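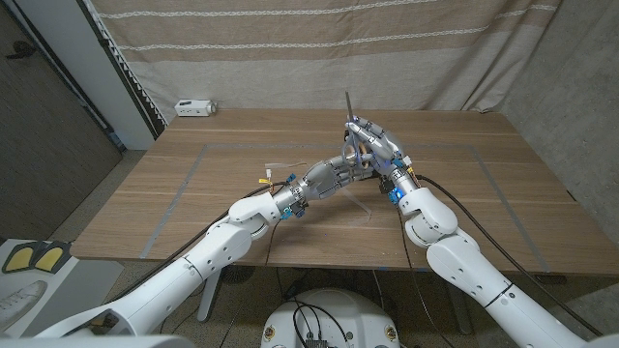

From the Workroom Table

The September open bench is over and the wide wooden table at Putthorpe has been given back to the people who want to eat lunch on it. They may find it has opinions. A wooden table that gets used for small handwork all month picks up a certain number of clear plastic scraps, and clear plastic scraps are very good at looking like table.

So this month's item is about small parts, and the wrapping they come in, and where both of them go.

First, the wrapping. Pluketier, who sell us most of our rings, collars and spacers, believe in packaging. A bag of 100 clear rings arrives as a bag, inside a sleeve, with a peel-off strip, and between the layers there is a thin transparent sheet whose purpose we have asked about twice. The last answer was "product integrity." The sheet does make a decent tray liner if you tape down the corners, and two members have been using it that way at the glue station with fair results. The strips are good for nothing. They curl up, they cling to sleeves, and they ride home with you. One was returned to us by mail.

Please put strips in the tin by the door when you peel them. If you set one down on the table "for a second" it will still be there at closing, and whoever wipes the table will push it around with the cloth for a while before working out what it is.

Second, the rings themselves. The clear ones with the bluish tint are still the ones everybody wants and the ones everybody loses. We ordered 500 in the spring and the drawer is down to its last 90, and I don't believe we made 410 of anything. Some of them are under the radiator. Some of them went through the vacuum, which made a noise like hail and was then carried outside and emptied onto newspaper by a member who would prefer not to be thanked.

If you're fitting a ring to a pointed rod, hold the ring still and low with one hand and steady the rod up near the top with the other. Keep the rod upright. People like to lay the work over on its side because it feels safer, and then the ring goes on crooked, they squeeze harder, and we hear a small click from somewhere across the room. Take your time over it. Keep the tip pointed away from your face, and away from the face of the person leaning in to give advice.

There was some discussion about whether to work over a towel. The towel party says that dropped parts stay where they fall. The bare-wood party says that a dropped clear ring on a towel is gone until the towel is washed, and then it's in the washing machine. I'm with the bare-wood party, though I have lost more rings than anyone in either camp, so weigh that as you like. The Fontes catalog has a shallow work mat in dark green with a raised lip, and we've put in for two of them. They are on back order. They have been on back order long enough that I've stopped mentioning it at meetings.

Odds and ends:

The drawer labeled VIMICO has no Vimico parts in it. Those moved to the gray cabinet when the old handles ran out. The drawer now holds short rods, a tape measure and a birthday candle. Someone will relabel it.

Long rods go back in the tall jar, points down. Points down. There is a piece of cork in the bottom for this very reason, and it looks hardly used.

Cables and leads that hang over the edge of the table should be tucked behind the leg before anybody tries to get past with coffee.

The good lamp is fixed. The other lamp is the way it has always been.

Evening bench starts up again next month, with doors at 7 and the table cleared by 11. Last time the table was cleared by 11 in the sense that everything on it had been moved to the windowsill. If you left a half-finished piece there, it's in a shoebox on the second shelf with a question mark on the lid. There are several shoeboxes with question marks on the lid. Yours is probably the heavy one.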